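The Andard Quarterly

The catalog promised that the Andard Quarterly published "original work of lasting value to the field." It did not say which field. I had been selling subscriptions to it for 7 years by then and I still couldn't have told you.

Our office in Juvport handled the regional rights. A library would send us a form, we would send the form to Bestholm, which was the publisher, and Bestholm would send back a number. The number was the price. It went up every May, and every May I wrote a letter explaining that the increase reflected continued investment in quality. I wrote it once, really, and changed the year.

That spring a librarian from the teachers' college telephoned. She wanted to know whether anyone read it.

"We have 400 subscribers," I said.

"I asked about readers."

I told her I'd look into it, which is a thing I say. Then, for reasons I can't make noble, I did. I went down to the stockroom where the returned copies were kept and cut one out of its plastic. It was thick and smelled of glue. The first article was on attention in clerical workers. I read two pages and noticed I was thinking about lunch.

The second article was better, or at least shorter. It reported that people will defend a purchase more fiercely the less they have used it. The authors had tested this on the owners of rowing machines. I thought of the college, with its long shelf of blue spines, and of the renewal form it signed each year without a murmur until now.

I called Bestholm. The woman there said readership was strong.

"How strong?"

"We print 1000 copies."

"That's printing."

She said she would look into it. I recognized the tone and wished her a good afternoon.

There was a rival, called Tamiru, that cost less and came out when it felt like it. I ordered 2 issues on the office account. They had coffee rings on them when they arrived – somebody had at least set a cup down on them, which put them ahead of ours.

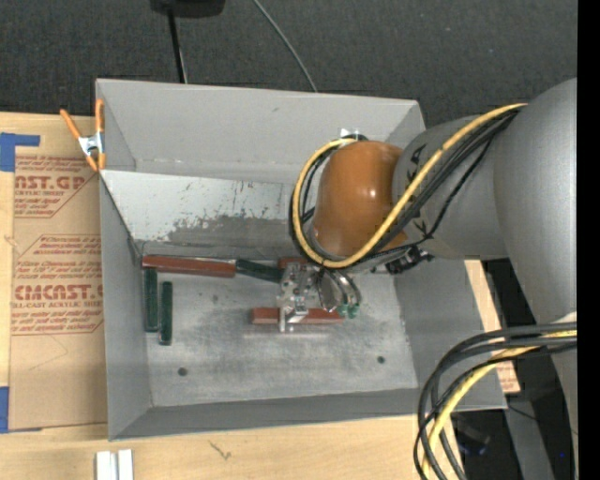
"So should we renew?" the librarian asked, when I called her back.

"Take the single issue with the rowing machines in it, and let the rest go."

There was a pause on the line. I could hear a cart with a bad wheel going by behind her.

"We've had it since the first volume," she said. "There'd be a gap on the shelf."

"There would."

"People would ask."

I doubted that very much, and I think she did too. She asked me to send the form. I sent it, with the letter about quality on top, and she signed it and mailed it back. I put it in the tray for Bestholm and went down to the stockroom again to find out how the clerical workers had done.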